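急ぎです!! 年明けからの**石けん箱詰めスタッフ**と、**使い心地モニター**を募集します。Prirkowの小さな工房です。経験不問。文章が雑ですみません、発送の合間に書いてます。

更新:12月12日(月)
(11月に出した募集は終了しました。古い紙を見て来られた方、こちらの条件が正しいです)

## 仕事の内容

- 固形石けんの検品、面取り、箱詰め
- 布ナプキンをたたむ、添える
- 送り状貼り、集荷の対応
- 手があいたら棚の補充、掃除すこし

立ち仕事です。重いものはほぼなし。ただし材料の入荷日だけは油の缶を運びます(台車あり)。香りがだめな方にはちょっときついかも。无香料の日はないです。

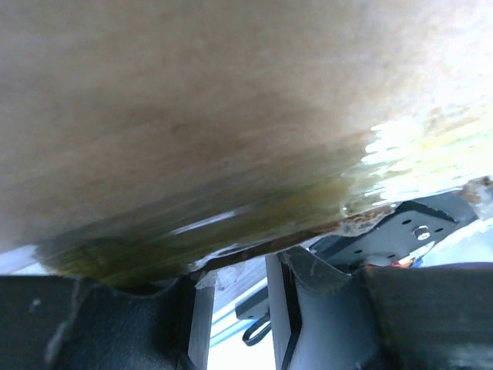
## 条件

- 募集人数:3名
- 週3日から、10時〜16時。曜日は相談
- 勤務地:Flirstead通り41、2階。エレベーターなし
- 交通費:全額。自転車可、車は置き場がないので不可
- エプロン、手袋は貸与。靴は自分の、すべらないもの
- 試用期間は最初の5日間。その間も時給は同じ
- 時給は面談でお伝えします。経験で変わるため

髪色自由、ネイルは短ければOK。子どもの急な熱とかで休むのは全然かまいません、連絡だけください。連絡なしは困ります、ほんとに。

繁忙期は母の日の前と年末。この時期だけ土曜に出てもらうことがあります。無理な方は先に言ってもらえればシフトを組みますす。

## モニターのほうも募集

新しい石けん「Zudance」を家で使って、感想を書いてくれる方。合計125名。働くほうとは別枠なので、両方応募もOKです。

1. 応募フォームに肌質と、いま使っている石けんを書く
2. 当選の方に1個お送りします(送料こちら持ち)。箱は簡単な茶色のものです 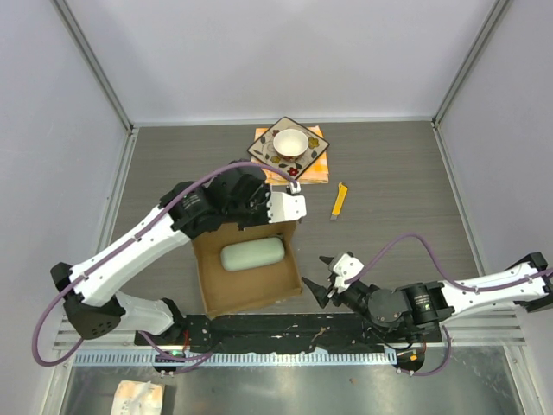

3. 顔でも体でも手でも、好きなところに3週間使う
4. アンケートに記入。きつい意見も歓迎、というか欲しい

謝礼は次回使える割引券。現金ではないです、ごめんなさい。アレルギーのある方は成分表を先に送るので応募時に一言。肌に合わなかったらすぐ中止してください、途中まででも謝礼は出ます。お子さんの使用は今回なしで。

## 応募方法

スタッフ希望 → 件名「スタッフ」、氏名、電話、出られる曜日、いつから来れるか。履歴書は面談の時でOK、手書きでもパソコンでも。写真いりません。

モニター希望 → 件名「モニター」、氏名、住所、肌質。住所は発送にだけ使います。終わったら消します。

どちらも工房のサイトの応募フォームから。電話は作業中に出られないことが多いので、なるべくフォームで。返信は5日以内にします。来なかったら迷惑メールの中を見てください、それでもなければもう一回送って。

## よくきかれること

**見学できる?** できます。平日の午後、前日までに連絡を。

**お昼は?** 持参の人が多いです。電子レンジと湯沸かしあり。1階のパン屋は火曜休み。

**石けん作りもできる?** 最初は箱詰めだけ。半年ぐらい続いた方で希望があれば仕込みも教えます。

**社販は?** あり。形くずれの分は無料で持って帰れる日もあり。

**副業でもいい?** 大丈夫です。本業の規則だけ自分で確認を。

スタッフは決まりしだい締切。モニターは定員まで。質問だけのメールもどうぞ。

Awasthi石けん工房 採用係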